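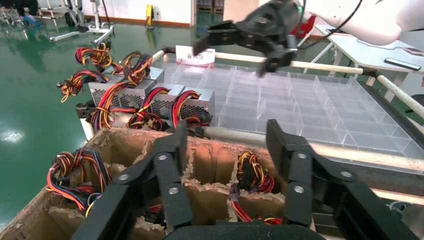 Harness box, cardboard dividers fraying along the top.

10/10/24 – Costdale workshop, glue bench

Back on the hide glue today, after letting it slide for most of September. The question is still the same one: can we get the Tratent chairs apart and back together without anybody reaching for the epoxy? I think yes, but I've been wrong about these chairs before, so I'm writing it all down this time.

Mixed a fresh batch in the morning. Granules soaked in cold water until they'd swollen up and gone rubbery, then into the double boiler at the low setting. I like this part more than I should. Seo-ah Shin came by and made the usual face about the smell (fair enough) and left the side door propped, and that cooled the bench right down, so the first test joint gelled before I'd even got the clamp on it. Threw that one out. Note to self: door shut, parts under the heat lamp first, clamp already opened to width!

Second go was much better. I had 2 clean joints by lunch, both maple dowel into maple rail, squeeze-out nice and even. Left them in the clamps and spent the rest of the time on the real chair, the one with the wobbly back leg. Somebody has been at it with white glue, probably years ago, and it's a misery. Hot vinegar on a rag softens it but you have to keep going back and going back. I got the front stretcher out whole. The back one is still stuck at the left end and I'm not forcing it, the tenon is skinny and there's a check running along the grain that I don't like the colour of.

King-fai Chiang asked whether a bit of urea would buy us more open time. I've tried it at low strength on scrap and it does, though the glue takes its sweet time to set and I worry about it in a damp kitchen. Worth a proper side-by-side, same wood, same clamps, and leave them for a week before breaking anything. 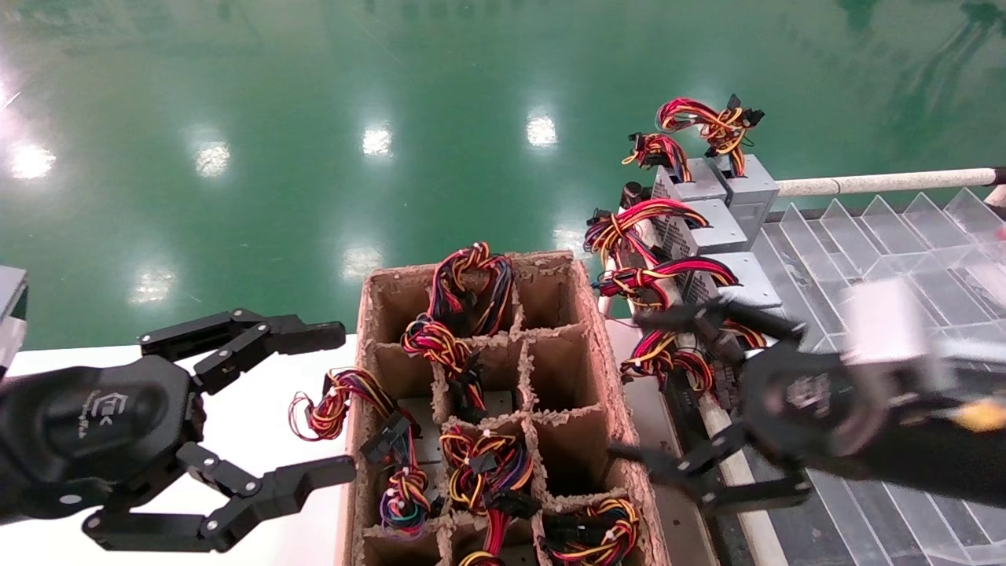 Simão Morais reckons I'm overthinking the urea and should just warm the parts more and work faster, one joint at a time, back frame first. He also wants me to stop sizing the end grain, says it's wasted effort on dowels. I disagree on the sizing – the dry tenons I pulled out of the last chair had hardly any glue left on the ends – but he's likely right about the order. Doing the back frame by itself would let me check it for square before the seat rails come into it.

Costs, so I stop guessing: the Onard granules are $40 a tub and the tub is more than half full. Cauls and rags we already have. The full set comes to $840 if the client goes ahead with all of them, and I still owe her a call on that.

For next time:
Break the two maple joints and write down where they fail, wood or glue line.
Steam the stuck stretcher, gently, with the grain taped.
Ask A-yeong Tak if the small band clamp ever came back.
Label the glue pot. It looks far too much like caramel and it lives next to the kettle.

Glue left over went into a jar in the fridge, lid on, bottom shelf.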